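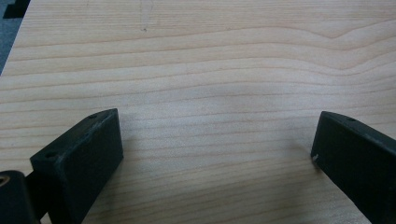
Figure 3. Pale board with straight grain and a wave towards the upper right.

4.2 What the sellers said about grain

Most of the talk in the shops was about price, then delivery, then grain, in that order. We had expected grain to come first (see Section 2). It didn't. Of the 568 shop visits in the diary set, grain was brought up by the seller in 116, and in many of those it was one remark and then back to price. Lapointe found much the same with floor sellers, though her shops were bigger and the staff were paid on commission, so the match should be taken with care.

When grain did come up the words were few. "Clean", "quiet", "busy", "lively". Quiet nearly always meant straight lines close together, as in the middle and lower part of Figure 3. Lively was used for waves and ripples, and sometimes for knots, and by one seller in Skamitz for anything he wanted to shift that week. Buyers picked the words up quickly. By the second visit they were using them back, often wrongly, and the sellers let it go.

We coded each remark as praise, warning or plain. Coding was done twice, once by each of us, and where we disagreed Joshi's code was kept, as she had been in more of the shops. Disagreements were mostly over "lively". A seller who says a table top is lively and then knocks a bit off is warning you. A seller who says it and then puts the price up is not. Without the price we could not tell, and in the early diaries the price was often left out. Those entries are coded plain.

Warnings clustered at the cheap end. That was the one clear pattern. Under 300 a piece, a wave or a dark streak was something to be owned up to before the buyer spotted it. Over 300 the same thing was character. Nobody we spoke to saw this as odd. One shop owner in Hotach put it to us like this:

"If they're paying for a shelf they want a shelf. If they're paying for a tree then you show them the tree."

Buyers were less steady. In the follow-up calls, several who had paid extra for character said they had stopped seeing it within a month or so. Two had put a cloth over it. On the other side, people who had bought quiet boards at the cheap end tended to be happy and had little to say, so the calls were short and the notes are thin. This is a weakness in the data and we come back to it in 5.1.

4.3 Touch

Sellers touched the wood far more than they talked about it. A flat palm, usually, along the grain. Vallejo noted this from the first Monday in Skamitz and we added a column for it from then on, so the earlier visits have no touch data at all and are left out of Table 5. Buyers who were asked to touch ("go on, feel that") stayed longer. Whether they bought more is not so clear. Longer visits led to more sales in any case, touch or no touch, and the two can't be pulled apart with what we have.

Pencil marks and light scratches were handled by touch as well. The seller would rub at the spot with a thumb while talking of something else. Only in the Felix showroom was a mark ever pointed out first, and there it was house policy, printed on a card by the till. Staff told us the card cut down on returns. We asked for the returns book and were not given it.

Season may matter here. The April visits had more touch than the winter ones, which could be as dull as gloves. We did not record gloves.

4.4 Price remarks and grain remarks together

Taking the full set of 861 coded remarks, grain and price came in the same breath less often than we thought they would. Where they did, price nearly always came second. The order held in both towns and for both small and large shops. It did not hold for phone enquiries, where teh buyer could not see the piece and asked the price straight off, and the seller then had to bring the wood in as a reason for it. Phone remarks are few and should realy be treated as a separate study.

Full wording of all remarks is in Appendix B. Shop names have been taken out, apart from Felix, who asked to be named.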